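Setting Up and Maintaining a Produce Basket on a Shared Table

Rarasthorpe Residence Services, Dining and Common Areas
Prepared by Eamon Cullinane
Last revised April 4, 2021

This page explains how residents and dining staff should set out, fill and clean the produce baskets kept in the common rooms. It replaces the notice that was posted in the Yammine wing in December. Questions about ordering produce should be directed to the main kitchen.

Before you start

Clear the table completely and wipe it with a damp cloth and mild soap. Dry the surface before placing anything on it. Moisture trapped under a woven basket can leave marks on a light tabletop and will shorten the life of the basket.

Wash your hands. Have a clean, dry kitchen towel ready, along with the produce you intend to put out.

Choosing a basket

Use a low, open basket with a flat bottom and sides that widen toward the rim. A shape of this kind lets residents see what is available and take one item without moving the others. An open weave allows air to reach the produce from the sides. Deep bowls are not suitable for the common rooms, as items at the bottom are easily forgotten.

Run a finger along the inside before use. Loose or broken strands can pierce soft skins. Any basket with a broken strand should be returned to the Stinum storeroom and exchanged.

Placing the basket

1. Set the basket on the table with its long side facing the seats. Leave enough open tabletop beside it to lay out and inspect the produce.

2. Keep the basket well back from the edge, where it could be knocked by a sleeve or a tray.

3. Do not place the basket in direct sunlight or beside a heating vent.

Filling the basket

Inspect each item on the table first. Turn it over and check for bruises, cuts and soft spots. Press gently near the stem, where spoilage often begins. Set aside anything that is damaged and return it to the kitchen the same day.

Produce should be dry when it goes in. If it has been rinsed, pat it with the towel and let it stand until no moisture remains around the stem.

Start in a back corner and work toward the front. Lower each item by hand; do not drop it or roll it over the rim.
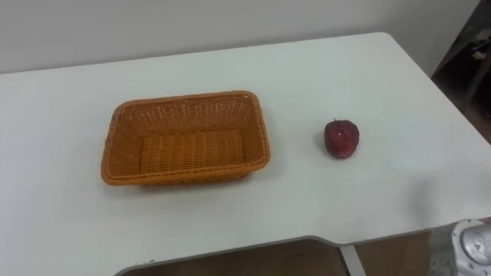
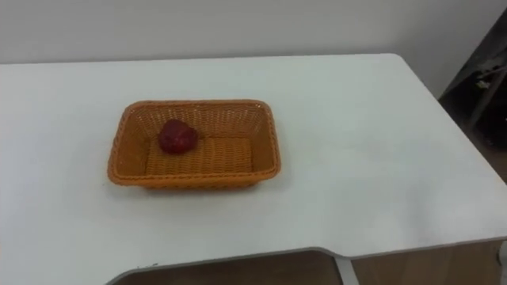
Continue along the back wall of the basket, then fill the front. Keep to a single layer. Apples may touch one another, but peppers and other thin-skinned produce should have a little space on each side. Stacking causes bruising, and bruised produce must be discarded.

Apples give off a gas that speeds ripening in other produce. Where both apples and vegetables are offered, use 2 separate baskets and place them at opposite ends of the table.

Daily care

Check the basket each morning before breakfast service. Remove anything wrinkled, leaking or soft, and move older items to the front so that they are taken first. Cut produce must never be left in the basket. It belongs in a covered container in the refrigerator.

Weekly cleaning

Empty the basket and shake it upside down over a sink or waste bin. Brush the weave with a soft, dry brush, paying attention to the corners and the underside of the rim. Wipe with a cloth that has been wrung out well. Do not soak the basket or put it in the dishwasher. Stand it on its side to dry before refilling.

Replacements

Replacement baskets are ordered through Jaltinex under item number 3341. Submit the request to the Stinum storeroom and include the name of the common room. The old basket should be handed in when the new one is collected.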